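Our visit to the Drustanwood robotics open day

We left a little before eight, with a thermos of coffee and a bag of apples that my sister insisted we would need, and got to Drustanwood with just enough time to find a parking spot behind the gym. I had been looking forward to this since September, when the flyer first came home in my nephew's backpack, and I will admit I was probably more excited than he was (he is fourteen and tries hard not to be excited about anything).

The open day is put on by the student robotics club, and it fills two long hallways and most of the science wing. A very polite girl at the front table gave us stickers and a map, and the map was wrong, so we saw the ceramics room first. It was lovely, and I would have stayed longer.

The first robots we came to were the little wheeled ones built by the younger kids for the Brasidis Cup. They have to follow a line of tape and push a tennis ball into a goal, and the poor things kept losing the line at the second curve. Every time one made it all the way through, the whole hallway cheered! My nephew got talking with a boy about gear ratios and I lost him for quite a while, so I sat down with a cookie and watched the heats. The winning team had named their robot Gravy. I don't think I've ever clapped so hard for a ball rolling into a cardboard box.

After lunch — chili, very good, and cornbread that was gone by the time we reached the front of the line — we went upstairs to the room the older students use for their Grikanholm project. It is a sorting project, and they have been at it all year. The idea is that the arm learns to pick up plain blocks from a bin and set them down again without a person steering it, and the students told us they try for 300 picks in a session. Their best so far is 270, and they have that number written on the whiteboard with a big wobbly star next to it.

I had pictured something much tidier, I suppose, like the arms you see on TV painting cars. What I liked best was how homemade the bin end of it was, with orange-handled clamps on the rim and the green and reddish-brown blocks lying every which way on the scuffed gray floor.
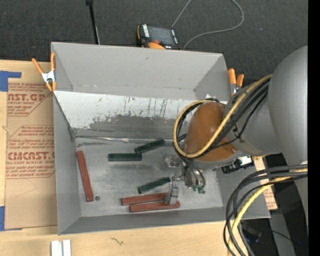
Dzintra Dzene told us that blocks lying side by side were the hardest for the program, and that the club had spent nearly 13 weeks on that one problem before the picks got any better. A block with space on every side is easy, she said, and the first-year students always want to show visitors those. She would much sooner show the misses, which teach you more, and she had kept a notebook of them that she let my nephew page through.

He asked if ninth graders could join, and they can, so there went his plan of not being excited. The Cruickshank room next door had a soldering table where he made a blinking badge, and we stayed until they started stacking chairs. Sign-up forms for next year are due back at the front office by 11/5/21, and ours is already on the refrigerator, filled out except for the shirt size.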